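A second-hand phone, one winter later

When my old handset stopped charging in the middle of a tram ride, I decided I will not pay flagship money again. In Mumlow, where I live, there is a small shop called Auer which sells refurbished phones, and in its window was a Grullus with a fresh battery for $189. I bought it before dinner.

I have used it for one winter now, and I want to write down how it has been, because most reviews stop after the first week.

The Grullus was an expensive phone when it was new. It still has the metal sides and a screen that I can read at the bus stop at noon. The colours are a little warm for my taste, but there is a setting for this and I changed it on the first evening. At 2,000 nits it is as bright as I will ever need.

The battery is the part I worried about. Auer fits batteries made by Ustero, a company I did not know before. On a normal day I finish with a third left. On a day with maps and video calls I must charge before I go home. The shop says the cell should keep most of its capacity for over 2,000 charges, and I cannot judge this yet. Charging is slow compared with new models, so I plug it in while I cook.

The camera is good in daylight and only fair at night. Moving children are blurred indoors, and the zoom is better left alone. My sister's newer phone takes clearly nicer photos of food.

What bothers me more is the software. The phone will receive security updates for 3 more years, but no new features, and my banking app already gives a warning about the version. I asked at the counter and they told me to ignore it. I would have liked a longer answer.

The warranty covers the battery and the screen, not the charging port. Read the paper before you sign, the print on the back is very small. My port is fine so far, although it collects lint from my coat and I clean it with a toothpick in September and again whenever the cable feels loose.

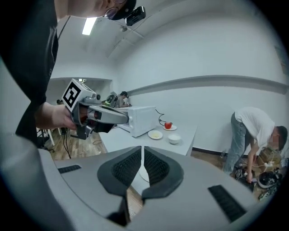

Reading time: 2 minutes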